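Stesisville青少年手球项目 三月进展报告
收件：Stasidmont基金，Svenja Wyss
抄送：Saulius Ramanauskas

Svenja你好！

这个季度的报告我还是按老样子写，想到哪儿说到哪儿，你上次说表格反正另有人填，我就当你是真心这么说的。先把最要紧的放前面：训练没停过，两支队伍都在打联赛，Draler馆的场地续上了，钱还够用，不过器材那一栏要跟你商量一下，写在后面。 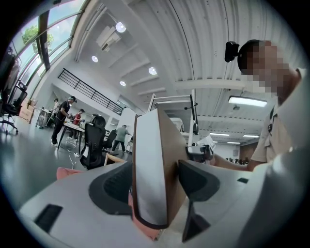
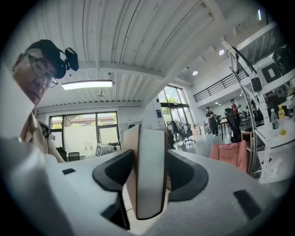

两张拍于同一处。第二张左侧，是戴眼镜和黑帽子、正低头看的那位。

一、训练

从年初到现在，一共记了465人次的训练出勤。这个数是签到本上加出来的，Saulius加了一遍，我又加了一遍，第一次我俩还对不上，后来发现有一页粘在封皮里面了（橡皮泥，别问）。跟上一季度比是涨的，涨得最明显的是女队那边，尤其是寒假之后，好几个孩子把同学带来了，带来的同学又带了表妹。男队基本持平，期末考试那阵子掉了一截，考完又回来了。

训练内容上，Saulius这个季度主要抓防守站位。我们去年秋天输球，大半输在对面一个快速转移，我们底下就乱了，两个人扑同一个人，边锋那里空得能停车。他现在每次训练前面那一段都拿来练横移，不带球，光脚步，孩子们一开始怨声载道，说这哪是手球啊，这是广场舞。怨归怨，练了几个星期以后比赛里真能看出来，至少现在知道喊人了，以前在场上一个个都跟图书馆里似的，安静得很。

守门员我们单独安排了时间，放在星期五，正式训练开始之前。这一块在申请书里没写，是后来加的，教练费从原来的课时里匀出来，没有另外花钱。女队的两个门将以前都是“谁个子高谁去站”，现在算是正经学过封角度和出击的时机了。有一个孩子原来怕球怕得厉害，一有人起跳射门她就侧过脸去。Saulius让她先从网球练起，再换软球，最后才换比赛球，慢慢磨。上一场她扑出一个七米球，整个替补席都站起来了，我在看台上嗓子都喊劈了，第二天开会只能用气声说话。

低年龄的那批孩子我想多说两句。他们还没到能打正式比赛的年纪，所以在成绩表里是看不见的，可是出勤率数他们最好。下大雨也来，来了先在走廊里跑一圈再进场。我们给他们用的是小门和软球，规则放得很宽，走步基本不吹，三步四步五步都行，只要肯往前冲、肯传球。家长里有几位问过什么时候可以“打真的”，我每次都回答不着急。这个年纪最怕一上来就被输赢吓跑，去年走掉的几个就是这么走的，我到现在想起来还有点懊恼。

二、比赛

联赛成绩不算漂亮，我照实写。男队输多赢少，排在下半区，不过输的分差比去年小，有两场是到最后几分钟才被拉开的。客场对Bouazza那场最可惜，上半场我们还领先，下半场体能下来了，连着几次传球失误，人家抓住就是快攻。回来的车上没什么人说话，快到Stesisville的时候后排忽然有人开始放歌，然后就又闹成一片了。

女队这边要好看一些！目前在积分榜中游，往上够一够还是有希望进入后面的升级附加赛。我不想在报告里打包票，剩下的对手里有几个挺硬的，而且我们的左后卫扭了脚踝，队医的意思是宁可多歇，别急着上，我们听他的。她现在每次训练还是来，坐在场边给低年龄组当裁判，吹得比我严。

另外有一件事要报备：春天那个Bouazza邀请赛，我们原计划只报一支队伍，现在两支都想去。报名押金200欧，比赛结束以后退，前提是没有弃权。这笔先从我们自己的账上垫，不占你们的拨款，只是怕你在流水里看到会问，先说一声。交通方面跟另一家俱乐部拼车的事还在谈，他们的出发时间比我们早很多，我们有些孩子住得远，早上根本赶不过来。如果谈不拢就自己租车，那就得动用机动金，到时候我单独写邮件给你。

三、场地

Draler馆的事终于落定了，我真的松了一大口气。你大概还记得去年底的情况：馆方想把傍晚的时段重新分配，我们差点被挪到很晚，晚到低年龄组根本没法参加。我和馆里的负责人来来回回见了好几次面，最后的结果是我们保住了原来的傍晚时段，换来的条件是让出一个周末上午。周末那个时段我们本来就用得不满，让出去不心疼，就是守门员的加练少了一个选择，所以才挪到了星期五。

地板的老毛病还在。靠北边球门的那块区域偏滑，一到阴天更明显，孩子们往那边跑动时自己都会收一收步子。馆方说夏天会统一处理，我已经请他们把这句话写进续租的文件里，他们写了。在那之前我们训练时尽量用南边的半场做高强度的内容，北边做传接球。更衣室的热水修好了，这件小事带来的满意度可能超过我们所有的训练改革。

四、器材和花费

说到要商量的这一栏了。申请书里我们写的是购置比赛用球、训练背心和两副可移动的小门。背心和小门都到了，背心的尺码订得偏大，低年龄组穿上像披风，不过他们倒是很喜欢，跑起来带风。小门组装比想象中费劲，说明书上的螺丝编号和袋子里的对不上，我和Saulius蹲在地上拼了一个晚上，装完以后多出来几颗，我们来回摇了好久，很结实，我也就不再追究了。

球的部分有变化。供货方那边我们原本询的是零散购买，后来他们给了一个整批的价格，要满100只才能享受，单价便宜不少。我们自己用不了这么多，我就去问了附近的两所学校和另一家俱乐部，他们愿意一起分。这样算下来，我们拿到的球比原计划多，总支出反而略低于预算。可是这样一来发票会开成一整张，抬头是我们，其他几家再把各自的份额转给我们。从你们的角度看这样行不行？如果审计上会有麻烦，我就请供货方拆开开票，他们说可以，只是要多等一阵子。这件事请你给我一个准话，我好往下走。

其他花费都在计划之内。教练费按课时结，没有超；裁判费比去年涨了一点，是联赛那边统一调的，我们没得选；医药包补了一次，主要是绷带、冰袋和胶布，胶布用得飞快，我怀疑有人拿它贴水壶上的名字。明细表附在另一个文件里，科目还是照你们上次给的格式排的，有两处我不确定该归到“活动”还是“运营”，标了黄色，麻烦帮我看一眼。

五、没做到的和做得不太好的

家长会只开了一次，原计划要开得更勤一些。第一次来的人不多，时间定在晚饭点上，是我没想周全。下一次打算直接放在训练结束以后，在馆里的看台上开，反正大家都要来接孩子，站着说完就走。

教练培训的进度也慢了。我们想让几个年长的队员去考初级助教证，报名的热情很高，可课程的日期和他们的考试撞了，只好往后推到下一期。Saulius趁这段时间让他们轮流带低年龄组热身，先练练嘴皮子和胆量。有一个小伙子平时话少得要命，一带小朋友就完全变了个人，连说带比划的，我站在旁边看得直乐。

还有宣传。我答应过要每个月更新网页，结果二月那篇拖到了三月，三月这篇你看到报告的时候多半还没上。网页上Stasidmont的标识已经换成了新版的，这个我倒是当天就换了！赛程页上还有旧的地址没改，我列在单子里了。

六、接下来

四月开始天亮得晚黑得也晚，我们想在学校的户外场地试几次训练，主要是给低年龄组，室外跑得开，家长也可以坐在草地上看。场地方已经口头答应了，书面的还在等。联赛打完以后会有一段空档，Saulius想搞一次内部的混合赛，把大小队员混编，每队都得有低年龄组的孩子上场，并且他们进球算双倍。规则他写了满满一页，我还没全看懂。

再往后就是下个赛季的报名了。女队要不要拆出一个更小的年龄组来，是我们眼下最大的一个决定。人数上勉强够，教练的时间不够，所以我想先看看夏天前还能留住多少人，再跟你详细谈。如果要拆，下一年度的申请里课时那一栏会有变化，我先提个醒，免得你到时候看到数字吓一跳。

你上次说五月可能会来Stesisville一趟，要是日子能定下来就告诉我，我尽量凑一场女队的主场。来的话记得穿软底鞋，馆里管得很严，上次连联赛的观察员都被请出去换鞋了。

球的发票那件事，等你回信。

附：费用明细、签到统计、Draler馆续租文件扫描件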